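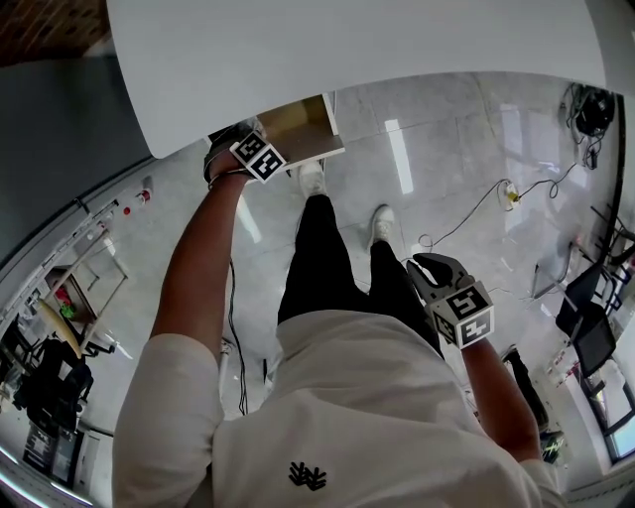
The box under the table

A slow clear-out in one room, with a big white table, a lot of grey tile and more cardboard than I care to admit to

I was on my hands and knees with my head under a table when I finally understood why my back had been sore since winter. Everything I owned was on the floor! The cables, the spare paper, the box of things to go back to other people, the box of things that were never coming out of their box. I'd bought a lovely big table so I could spread out and then spread out everywhere except on it.

The table, first, as it's the thing people ask about. It's white, it's enormous, and it has those soft rounded edges that make you want to run your hand along it as you walk past. I found it through De Haan, the second-hand office furniture place out past the rail yards in Brurimham, where you can wander up and down rows of other people's boardrooms for a whole afternoon if you've brought a snack. It was 693 dollars, delivered, which I thought was outrageous until I saw what the new ones go for. (Nearly 2,000, in case you're wondering, and you have to put the legs on yourself.)

The trouble with a very big table is what goes on underneath it. A small desk has no underneath to speak of, just your knees. A big one has a whole second room down there, dark and roomy and out of sight of visitors, and anything you slide under it on a busy morning is still there at Christmas.

So I started with one open cardboard box, half tucked in under the near edge where I could reach it standing up. No lid, flaps gone, nothing written on the side. I'd love to tell you I thought this through but I'd tried the nice canvas tubs before, and the ones with the matching labels from a shop called Perkance that smells of fig, and I never put a thing in them. They looked finished already. A cardboard box with its mouth open wants feeding.

I rang Zdenka Petek about it. Zdenka has spent years helping people pack up studios and workrooms, and she used to run the storeroom at Flusard, a shared workshop down by the river where I rented a bench for a couple of years. She was eating toast when she picked up and she didn't stop.

"Where's the box?" she said.

Under the table, I said.

"How far under?"

I went and measured with my foot. About half a shoe.

"Good. Any further and you'll start kicking it back. People kick. I've pulled boxes out from under benches with scuff marks all down one side and a jumper in there from a person who'd moved to Perth."

Her other rule was about hands. Go to the table with both of them free or both of them full, she said, but never with a coffee, and when you pick something up decide about it before you bend. Bending is where the arguing starts. I've done this for a few weeks now and she's right about the bending. If I'm already halfway down to the floor with an old charger I'll look at it and think, oh, but it might be the one for the speaker, and up I come again with it still in my fist.

What went in the box, that first morning: two phone chargers for phones I no longer have, a stapler that chews, a roll of bubble wrap gone flat, a mug from a conference, and the manuals. So many manuals! There was one for a toaster I left behind in a share house. I'd moved that little booklet through four addresses, wrapped in a rubber band with its friends.

What came back out again that same afternoon: the mug. I'm not made of stone.

The floor

A tidy room with a cluttered floor still feels cluttered, and a messy table over a bare floor feels weirdly fine, like someone's just in the middle of something. I hadn't noticed this until I cleared mine. It's big glossy tile, light grey, put down by whoever had the place before me, and for the longest time I thought it was the coldest, most dentist-like surface a person could live with. I priced up rugs. I got as far as measuring for cork.

Then I got everything off it and mopped it properly, and at five in the afternoon with the overhead lights on it went like water. Long bright streaks right across the room. I stood there in my socks feeling quite emotional about a floor I'd been planning to cover up.

Glossy tile does show every crumb, mind you, and every footprint if you've come in from the garden. I keep a flat microfibre mop behind the door and go over it with plain warm water, no product. Product leaves a film and then the streaks go cloudy. A friend swears by vinegar but I can't work in a room that smells of chips.

The one thing I haven't beaten is the cable. There's a power point on the wrong wall, as there is in every room I've ever rented, so a cord has to cross the floor to get to where I need it. I've tried running it around the skirting (too short), under a mat (the mat creeps) and taped flat to the tile with that wide cloth tape, which looked terrible and lifted at the corners within a week and collected fluff. Zdenka's view is that a loose cord should at least be easy to see against the floor, so black on pale grey gets a pass from her, and any join should sit well away from where you walk. She also says to shift your feet and look down whenever you've got your hands full. A sparky quoted me 628 dollars to put a point in by the table. I'm thinking about it. I've been thinking about it since April.

Clothes, briefly

I'm not going to tell you what to wear for a clear-out, except that I've ended up with a uniform and it helps. A big loose top you can reach in, pushed up off the wrists. Dark trousers, for the dust. And proper shoes, even at home, even in summer! I did the first weekend in thongs and dropped a hole punch on my big toe. Sneakers with a bit of grip are the thing on tile, which gets slippery if there's so much as a sheet of paper lying on it. I went for a short skate on a takeaway menu and have not been barefoot in there since.

When the box is full

My old habit was to get a second box. This is how you end up with nine. Now the rule is that the full one has to leave the room before there's another, and leaving the room means going in the car, not sitting in the hallway being stepped around. I keep the next box flat behind the bookcase so I can't cheat.

Most of it goes to the op shop. They'd rather you rang first about electrical things, as not all of them will take anything with a plug. Dead chargers and cords go to the e-waste drop-off, and I do those in one trip with the batteries. The manuals went in the recycling with no ceremony, apart from the toaster one, which I read on the back step before I let it go. Turns out it had a crumpet setting.

The box itself lasts longer than you'd think if you don't drag it. Pick it up from underneath, bend your knees, all the things they told us in the induction at Flusard that I nodded along to without listening. Dragging is what opens the seams along the bottom. I'm on my third in as many months and the second only died when I left it out in the rain beside the car.

And the table? It's about two-thirds clear on a good day. There's a corner at the far end where the mail lands and I've made my peace with it. But I can sit down in the morning and stretch my legs out under there without hitting anything, and when something annoys me during the day, a dried-up pen or a cord I can't identify, it goes over the edge and into the box with a good solid thud.

Zdenka came by last week to collect a heat gun I'd borrowed and, I suspect, to inspect. She walked the length of the room, stepped over the cord, and tapped the box with her toe to see if it moved. Then she reached in and took out the mug.

I'd put it back in the night before. She's got it at her place now.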